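Skongate Hang-On Wire Basket, white

Long rectangular basket for playroom, laundry, garage. Hooks over a rail or crossbar, no drilling. Coated steel wire, 58 cm long, fine grid so small stuff stays put. Wipe clean, dont soak.

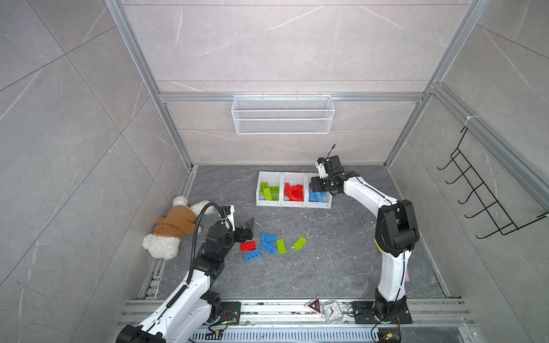
Wire basket on a crossbar, hook rack on the right wall, white bins below.

Hook rack sold seperately -- see Parnier range. Bins also separate. Basket ships flat in 2 parts, clips together by hand. Rim goes on last, press till it clicks. Fits most square rails. Round rails need the Flenell adapter, ask before ordering.

Good for soft toys, gloves, craft bits. Not for paint cans.

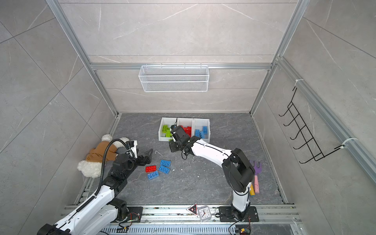 Stock and delivery

193 in white. Gray back in June. Orders in before 2 pm go out same day. Trade packs by Peeters, pallets up to 1,000 -- email Yu-na Sung for a price, not the shop inbox please.

Returns fine if unclipped and in the box. Lost clips? We sell them loose, bag of ten.

Toy brick owners -- the grid holds the big bricks, smaller ones want a bin with solid sides.

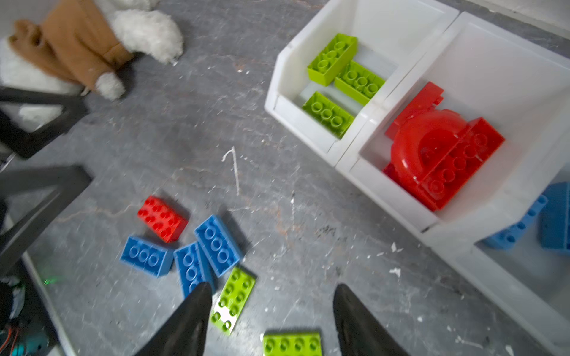

Large bricks, red one studs-up.

Spare rims: same page, next tab.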